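**Workshop Notes, Sheet 5: Opening, Cleaning and Clearing Out a Desktop Computer**

Vusarska Community Workshop, Electronics Bench
Revised July. Replaces the earlier sheet on computer cases. Prepared by Albertina Henriques; bench procedures reviewed by Rui Salgado.

Members may use the electronics bench to clean, repair or strip down desktop computers that belong to them. This sheet covers the ordinary work on a full-size case: removing the side cover, clearing out dust, taking out the hard drive, and preparing the parts for reuse or recycling. Laptops and all-in-one machines are covered on a separate sheet. Televisions and monitors are not opened at this bench.

## Before the computer comes to the bench

Copy any files you wish to keep. Do this at home, while the computer is still assembled and working, and open a few of the copied files on another machine to confirm that they can be read. The workshop does not recover lost files.

Shut the computer down from its own menu. Sleep mode is not sufficient. Disconnect the power cord first and then the monitor, keyboard, network and speaker cables. If the computer is to be used again, take a photograph of the back before pulling anything out, or put a strip of masking tape on each cable and write on it where it goes.

With the cord removed, press the front power button once and hold it for 5 seconds. This drains most of the charge left in the circuits.

Members should bring:

- the computer itself, without keyboard or mouse
- its power cord, if the machine is to be tested afterward
- a small box with a lid, for screws
- a soft paintbrush, clean and dry, that has never been used for paint

Screwdrivers, wrist straps, the hand blower and anti-static bags are kept at the bench. Bags cost 40 cents each, payable at the desk.

## Setting up the work surface

Clear the bench fully. Food and drink stay on the shelf by the door. Lay the case on its side with the removable cover facing up, and leave enough open space beside it to set down the cover and the parts as they come out. Cases are heavier at the power supply end and should be lowered with two hands.

Wear a wrist strap and clip it to bare metal on the chassis. Painted metal will not do. If all the straps are in use, touch an unpainted part of the chassis each time before you reach for a component, and avoid wool sweaters.

Good light matters more than most tools. The bench lamp should be placed to one side; shining it straight down on a bright metal cover produces glare that hides screw heads and latches.

## Taking off the cover

There are several common arrangements:

1. **Thumbscrews at the back.** Loosen them by hand, slide the cover toward the back, then lift.
2. **A single latch or lever**, on the side or the top. Pull it and tip the cover outward.
3. **Ordinary screws.** Use the screwdriver that fills the slot. A driver one size too small will ruin the head.

If the cover does not move with moderate force, stop and look for another fastener. Prying with a flat blade bends the rail, and a bent rail will never close properly again. Check also for a lock loop at the back, which office machines often have.

The inside edges of pressed metal are frequently sharp. Thin work gloves are acceptable for removing the cover but should be taken off before handling small connectors.

## Recognizing the main parts

Take a minute to find your way around before touching anything. The power supply is a closed metal box, usually with a large printed label listing its voltages and approval marks. The motherboard is the broad circuit board that the other parts plug into. Hard drives sit in a bay or in plastic carriers, called caddies. On many machines the parts intended to be moved by hand are made in a bright color, and blue is a common choice.

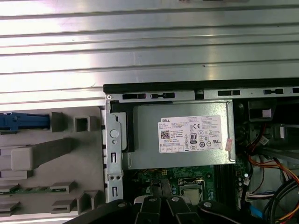
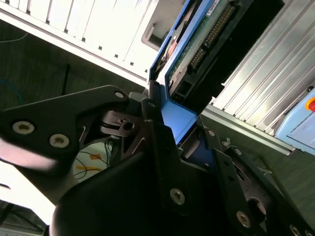 *First picture: an open desktop case, with the labeled Dell power supply at the center and part of the motherboard below it. Second picture: a hard disk drive mounted in a blue plastic caddy.*

## Dust

Most computers brought to the bench need cleaning and nothing else. Carry the case to the back step for the first pass if the dust is heavy.

Begin at the top and work down. Loosen dust with the dry paintbrush and blow it out with the hand blower. Hold each fan still with one finger while blowing, as a fan spun at high speed by air can be damaged. Compressed air cans are permitted if they are kept upright; a tilted can sprays cold liquid.

Household vacuum cleaners should not be put inside the case. The nozzle may be used outside, a hand's width away, to catch what the brush lifts.

Wipe the cover and the outer metal with a cloth barely damp with water and a drop of dish soap, and let them dry on the rack. No liquid of any kind is used on circuit boards at this bench. Vents and slotted panels are best done with an old soft toothbrush, along the slots first and then across them.

Matted dust in the fins of the processor cooler can be drawn out with plastic tweezers. Do not unscrew the cooler to reach it unless you have fresh thermal paste at hand and have done the job before.

## The power supply

**The power supply is never opened.** It can hold a dangerous charge long after the cord has been removed, and nothing inside it is suitable for home repair. Blow dust out through its vents from the outside and leave the housing closed. A power supply that smells burnt, rattles or trips a breaker is to be replaced whole.

When ordering a replacement, copy the model number and the full set of ratings from the label. Matching the wattage alone will not guarantee a fit. Some manufacturers use their own shapes and connectors, and a standard unit may neither bolt in nor plug in.

## Removing a hard drive

1. Confirm once more that the power cord is out.
2. Find the two connectors on the drive. The wide one is generally power and the narrow one data. Pull each by its plastic body, straight out, without rocking. Some data cables have a small metal clip that must be pressed.
3. Release the caddy. Most have two tabs to squeeze together, or a single tab to lift. Slide the caddy out along its track.
4. Hold the drive by its long edges. Keep fingers off the circuit board and the connector pins.
5. Flex the sides of the caddy gently outward to free the drive, or remove the screws if there are any. Keep the caddy with the case, as replacements are hard to find for older models.
6. Place the drive in an anti-static bag and write the date and the owner's name on the bag.

Set drives down flat on the foam mat. A drop of a few inches onto a hard bench can finish a mechanical drive, even one that is not running. The small hole marked as a breather on some drives must not be covered with tape or a label.

If the caddy resists, look for a cable caught beneath it. Mr. Salgado reports that this accounts for nearly every broken tab he is asked to glue.

## Clearing personal files from a drive

Deleting files or emptying the recycle bin does not remove their contents. A drive that still works and is to be passed on should be overwritten completely using the erasing program on the bench computer. Large drives take many hours. Leave the drive with the desk on Friday and collect it the following week. The form must be signed by the owner.

A drive that no longer works, or that held medical or financial records, is best destroyed. The workshop's drill press may be used for this under supervision, with eye protection, on mechanical drives only. Solid-state drives are placed in the locked bin and go to Grarnoma Recycling for shredding. Members who would like a receipt should ask when handing the drive in.

## Sorting what remains

| Part | Where it goes |
|---|---|
| Steel covers and empty cases | Metal cage, yard |
| Circuit boards | Gray crate, bench |
| Cables | Cable drum; cut off cable ties first |
| Plastic caddies, clips and rails | Spare parts drawer, with the computer model written on tape |
| Coin battery from the motherboard | Battery jar at the desk |
| Power supplies, unopened | Shelf under the bench |
| Memory modules | Anti-static bag, then the desk |

Coin batteries must be removed before a board goes into the gray crate. Tape over both faces. They are extremely dangerous to small children if swallowed and should not be left on the bench for any length of time.

## Closing up

Count the screws back out of the box. Look for loose cables near fans and tuck them behind the metal brackets. Push each connector home and tug it lightly. Fit the cover by its hooked edge first, then lower the other edge and slide or latch it.

Testing is done at the outlet with the red switch, with the cover on. If the computer gives a series of beeps and no picture, switch off, unplug, and reseat the memory modules; one of them is often the cause after a cleaning. Note the pattern of beeps, as the manual for the machine will usually list what each pattern means.

## Borrowing and charges

The hand blower and one set of precision screwdrivers, donated by Antunes Hardware, may be borrowed overnight against a deposit. Torn straps and rounded driver bits should be reported to the desk so that they can be replaced. Sheet 6 covers printers.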